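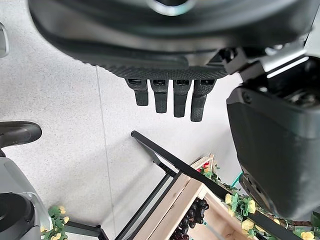

About us

Reading time: 2 min

Hi, we're Fillberg! I write most of these pages myself, so forgive the rambling. We rent out robots with proper hands to stores and trade shows, and our Plerkden kit is the one people ask for. It moves fruit between crates, mostly grapes (yes, whole bunches, stems and all).
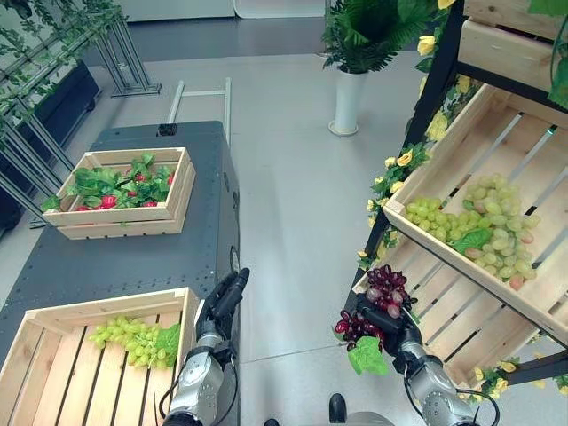 Setup takes us about 2 hours and we stay for the first day. We also do the training, and I love that part! Want a quote? Just write and tell me how big your display is.

Print this page | E-mail this page

© Fillberg 2023 | Contact | Back to top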